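Leokadia Wieczorek has run the guesthouse in Bekbridge since her aunt gave it up, and she still does most of the laundry herself. The house has 30 beds, and in January, when the walkers stay away, she closes the top floor and catches up on mending.

"People ask about the breakfasts," she says. "They should ask about the washing. That's where the day goes."

She grew up in Cemberg, where her mother took in sheets for two hotels. She left at nineteen and worked in an office for a while. "I was bored. I liked the people, but I was bored."

The house came with one old machine and a drying line that ran over the neighbor's wall. The neighbor was Euan MacKinnon, a retired bus driver, who let her keep the line where it was. He now handles the bookings on Tuesdays and fixes the gutters.

"She wouldn't raise the prices," MacKinnon says. "I told her for years. It was 78 a night when everyone else was over a hundred."

She did raise them in the end, after the boiler failed. The new one cost 2525, paid in installments, and the last payment went out on 30th July.

Towels are a subject she has opinions on. She buys no plain white ones, and she won't use fabric softener on any of them.
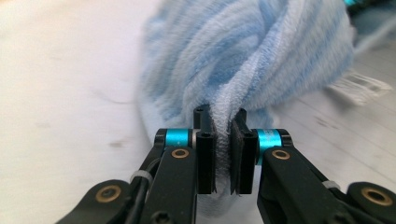
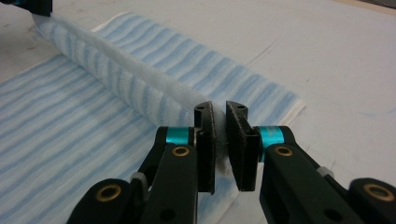

"Softener makes them feel nice in the cupboard and then they don't dry you," she says. "I use less soap than it says on the box and I hang them outside if I can."

She has no plans to take on more rooms. A house across the road came up for sale last year and she went to look at it twice. MacKinnon thought she should buy it. She decided the stairs were too steep.

"I'd like a second dryer," she says. "That would do me."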